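I've been studying for the Brain Bee with the Cukton neuro flashcard set for 2 months now, and my lab mentor, Mawar Ngui, is sick of hearing me recite cranial nerves. There are 200 cards, and the colors are great!

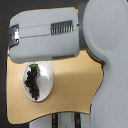

My one gripe is the brainstem section (26 cards, tiny print, way too many abbreviations). I scored 73 on my first practice test and blame the pons entirely. Still, I'd buy it again before paying for the Plarkinon app.

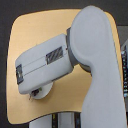 Light gray robot arm in front of a tan panel

Get the box with the lid, the sleeve one rips.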